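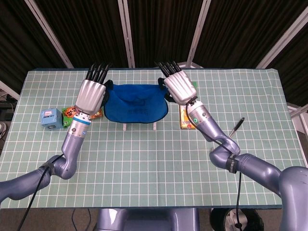 Equipment planning meeting, June
Packing cell, second station

Present: Myrto Pappas (chair), Charalambos Karamanlidis (minutes), two from the Mullard bench team. Apologies from purchasing.

1. Minutes of last meeting
Agreed with one change: the Odska quote was for parts only, no labor.

2. Bag packing work
The bench team reported on the two-arm station. Work is still on soft bags with two straps, with snack packs and small boxes as the items to go in. Bags that slump are the main trouble. Myrto asked that the same set of items be kept until the new hands are chosen, so that results can be compared.

3. Hands
Two quotes in. Vasilakis offers a refurbished pair at 3000, six months cover. Odska offers repair parts for the present pair at 1230. Charalambos prefers the repair for this year and a new pair in the next budget. The bench team would like the refurbished pair now, as a spare, and pointed out that the repair takes the station down while it is done. No decision. Charalambos to ask Odska how long the repair takes and whether they can do one hand at a time.

4. Cables
Wrist cables currently hang free and can drag on the work surface. Sleeves and clips priced at 558 from Gustora for both stations. Approved. Bench team to measure the elbow slack before ordering - last time the sleeves came short.

5. Small items
Second cutting mat, 38, approved. Should match the one in use, with the grid. Bag supports to be made in house, no cost to this budget. Curtains for the second station held over.

6. Floor space
Myrto wants the second station next to the first. Power on that wall needs checking. Carried over.

Actions
CK - Odska repair time, item 3
Bench team - elbow slack, then order to Gustora
MP - power on the wall, item 6

Closed at 3:40. Next meeting when Odska has replied.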